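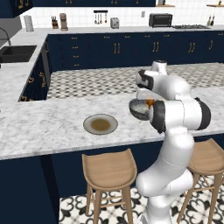 Fewer kitchens, more bowls

Feb 25, 2020

I said in the last post that I would write up the bowl results once the second set of runs had finished. They finished on Sunday night, so this is the write-up. It is long and has no graphs in it, as I haven't made any I like yet.

The question was a small one. We train a policy in simulation to pick up a bowl, carry it over a worktop and put it down at a spot we give it. We have a fixed amount of compute for making training episodes. Should we spend it on lots of different kitchens with a few objects, or on a few kitchens with lots of objects? Most of what I had read leaned towards lots of kitchens, and so did I. I had spent most of the previous June building kitchens, so I was hardly neutral.

The setup

The simulator is the one we call Mara. It renders a kitchen, an arm, and whatever crockery we drop into it. The kitchens are proper furnished ones, with cabinets and a sink and clutter along the back counter, and the clutter doesn't do anything. A toaster in Mara is a toaster-shaped lump with the right surface on it. It is there so the policy has to learn that a toaster is not a bowl.

Each episode starts with the bowl somewhere on the counter and usually one other piece of crockery as a distractor. In one family of episodes the distractor is a plate with brown sauce in it. The sauce is only a coloured surface, so nothing can spill, but we count it as a failure if the bowl touches the plate at any point. The policy sees camera images and the joint positions of the arm and nothing else. It isn't told where the bowl is.

I made two training sets of the same size:

Set A: 121 kitchens, 4 bowls.
Set B: 4 kitchens, 121 bowls.

The numbers are mirrored on purpose, mostly because it made the config files easy to check. The "kitchens" in Set A aren't all different floor plans. There are 15 floor plans and the rest are the same plans with other cabinet colours, floors, counters and wall tiles. The bowls in Set B vary in width, depth, rim thickness and surface. Some are very shallow and close to being plates, which caused trouble later.

Testing was on 23 scenes that neither set had seen, each with a new kitchen and a new bowl. Every policy got the same starting positions. I trained each one several times from different seeds, because on this task a lucky seed can look like a discovery.

What happened

Set B won. I had expected it to lose clearly, and it won on every seed I ran. The gap was larger for picking up than for putting down. Once the bowl was in the gripper, the two policies carried it over the counter about equally well, and most of the difference came from the first couple of seconds of contact.

The Set A policy nearly always found the bowl. It would go to the right place in a kitchen it had never seen, with colours it had never seen, and then close the gripper at the wrong height or the wrong angle. With four bowls in training it had more or less learned four grasps, and it picked whichever one looked closest. On a deep bowl that often worked anyway. On a wide one with a thin rim it slid off.

The Set B policy was worse at finding the bowl, as you would expect. In two of the test kitchens it went for something on the back counter. But when it did reach the bowl it usually got it, and it adjusted more on the way in. It also did a thing I hadn't seen before, where it paused just above the rim and came down a second time slightly rotated. Set A never did that on any seed.

Tilt

The measure I trust most is tilt. We log the angle of the bowl for the whole carry. A tilted bowl isn't a failure in our scoring, since ours are empty or have one small thing in them, but it would matter a great deal with soup.

Both policies tilt. Both of them tilt more than I would accept from a child carrying cereal. Set B was better on average and much worse at its worst, and I don't have a good account of that yet. The bad cases are mostly carries where the bowl was held by one side of the rim and the wrist turned a long way to get past the plate. The arm clears the plate, the score goes up, and the bowl is leaning over while it happens. Nothing in the reward says it shouldn't.

I tried adding a penalty for tilt. With a small penalty nothing changed. With a larger one the policy learned to pick up the bowl and hold it quite still over the same spot until the episode ran out, which is a very level way to fail. I have seen this sort of thing enough times that I should have guessed it. The version running at the moment only applies the penalty when the bowl is moving, and I'll report on that when there is something to report.

Things that might be wrong

Suryani Rahman read a draft of this and made two objections, and I think both are fair.

The first is that my kitchens are not different enough. Changing the cabinets from navy to cream gives you a new picture but the counter is at the same height and the arm is mounted in the same place relative to it. So Set A may have been 15 kitchens wearing coats. If that is the case, the comparison is less even than the file names suggest. I could fix this by varying the counter height and the mounting position, and I have started doing so, but it breaks some of the starting poses and they have to be checked by hand.

The second is that the task rewards what Set B is good at. Grasping a bowl is mostly about the bowl. If the task were "find the bowl and point at it", Set A would win easily. She suggested a longer task, where the arm has to move between two surfaces and the bowl can start behind something. I agree with this, and I don't think we have the compute for it before summer.

A third one from me. The shallow bowls in Set B confused the contact check. For a while, a shallow bowl counted as a plate, so a perfectly good pick was logged as a collision with the distractor. I fixed the check and re-ran the scoring for everything. It moved Set B up a little and Set A hardly at all. The results here are all from after the fix. If you have the earlier summary I sent round, please delete it.

Does it carry over to a real arm?

I don't know. We ran a short trial on the arm at Holtitz with three bowls from the canteen cupboard, and the order was the same, with Set B ahead. Three bowls and one afternoon is not a result. The real gripper also has rubber pads that grip much better than the simulated ones, so both policies looked better than they deserved. One of the bowls was the heavy sort with a foot, and neither policy could do anything with it.

The next real trial will be at Losach, where there is a proper worktop and someone has already agreed to let us use it. I'd like to have the tilt version ready for that.

What I'm doing now

The obvious next step is to stop treating this as a choice and look at the mixtures in between. I've got runs queued for several splits, with the total number of episodes held fixed. My guess is that the best one has a fair number of bowls and far fewer kitchens than I built, but my last guess was wrong, so I'm not putting money on it.

The other job is the grasp pause I mentioned, the second descent. I want to know which bowls in training cause it. Ledesma, our replay tool, can pull out all the episodes where the gripper stops above the rim, but it sorts them by file name and not by bowl, so at the moment I'm going through them one at a time with a notepad. I've got as far as the wide bowls.

Configs for both sets are in the usual folder. The sauce plate episodes are in a separate one because they were added later and I never merged them.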